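Accueil | Sciences | Technologie | Atelier | Lexique | Contact

Rubrique : Objets du quotidien – Dès 9 ans

La bouteille en plastique : de quoi est-elle faite ?

Une bouteille de boisson est un emballage. Elle doit contenir un liquide, le protéger de l'air et des poussières, s'ouvrir sans outil et se refermer. Chaque partie remplit une ou plusieurs de ces fonctions. On distingue le bouchon, le goulot, les épaules, le corps et le fond.

Le plastique le plus employé pour les boissons s'appelle le PET, abréviation de polyéthylène téréphtalate. Il est léger, transparent et difficile à casser. Dans l'usine d'embouteillage de Stornach, une bouteille vide de 50 centilitres pèse moins qu'une petite cuillère en métal.
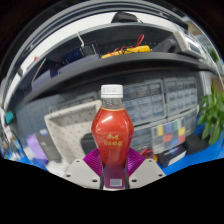 Le bouchon à vis fonctionne grâce à un filetage, c'est-à-dire une rainure en spirale. Une spirale est moulée autour du goulot et une autre à l'intérieur du bouchon. Quand on tourne, les deux s'emboîtent et le bouchon descend. Sa paroi extérieure est souvent striée, comme sur ce bouchon blanc : les petits reliefs augmentent l'adhérence des doigts. Le goulot transparent, juste en dessous, laisse voir des gouttelettes ou des bulles. Une goutte est du liquide entouré d'air, une bulle est du gaz entouré de liquide. De loin, les deux se confondent facilement.

Les épaules sont la zone où la bouteille s'élargit sous le goulot. Leur pente guide le liquide vers la sortie au moment de verser. Si elles étaient plates, une partie de la boisson resterait bloquée dans les angles.

Le corps contient presque tout le volume. Il n'est pas toujours cylindrique. Une forme plus étroite vers le bas se tient bien en main. Des facettes ou des nervures rendent la paroi plus rigide, de la même façon qu'une feuille de papier pliée en accordéon résiste mieux qu'une feuille plate.
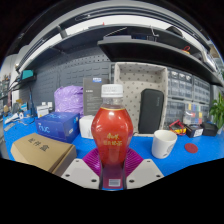

Le fond détermine la stabilité. Plus il est large, plus il faut pencher la bouteille pour qu'elle tombe. Une bouteille haute et étroite bascule donc vite, surtout sur une table encombrée de boîtes et de sacs. Les boissons gazeuses demandent un fond spécial, souvent divisé en plusieurs pieds, qui supporte la pression du gaz.

L'étiquette et le code-barres

L'étiquette donne le nom de la boisson, la liste des ingrédients, le volume et une date. Elle peut être collée ou former un manchon, un film qui se resserre sur la bouteille lorsqu'on le chauffe. Les caractères dépendent du pays de vente : alphabet latin, caractères chinois, alphabet arabe, etc.

Le code-barres est une suite de traits sombres sur fond clair. Un lecteur optique mesure la largeur des traits et des espaces, puis les traduit en chiffres. Ces chiffres identifient le produit. Le prix est enregistré dans l'ordinateur du magasin.

À faire : mesurer la stabilité

Matériel : une bouteille en plastique fermée, de l'eau, une planchette, un rapporteur.

Remplis la bouteille à moitié, ferme-la et pose-la debout sur la planchette. Soulève lentement un côté. Note l'angle au moment où la bouteille bascule. Fais 6 essais, puis recommence avec la bouteille pleine et avec la bouteille vide. Compare les résultats dans un tableau.

Mots à retenir

Filetage : rainure en spirale qui permet de visser.
Manchon : étiquette qui entoure la bouteille.
PET : plastique courant des bouteilles de boisson.

Fiche précédente | Fiche suivante | Fiche n° 52

© Éditions Prostside – Tous droits réservés – Nous écrire – Haut de page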